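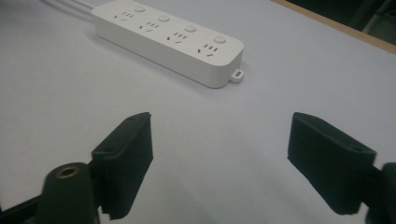
Gripper and power strip on the Mekard bench.

I think a gripper's pads should be changed by the calendar. Consuelo Villalobos at Plerkwood waits until parts slip.
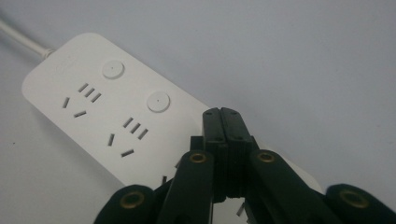

By then the screws have often been overtightened too, and a brass insert costs more time than a pad. We swap ours every 16 shifts.
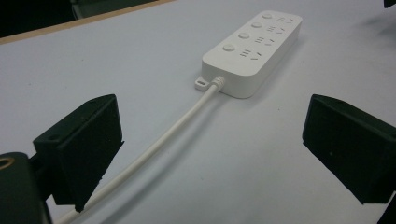 It takes six minutes with two people.

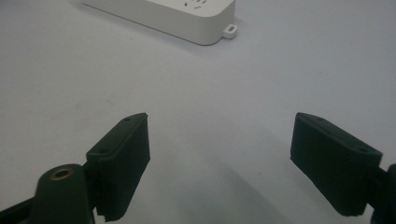 Issue 364

Rough pad edges bother me less than loose screws. Check those first.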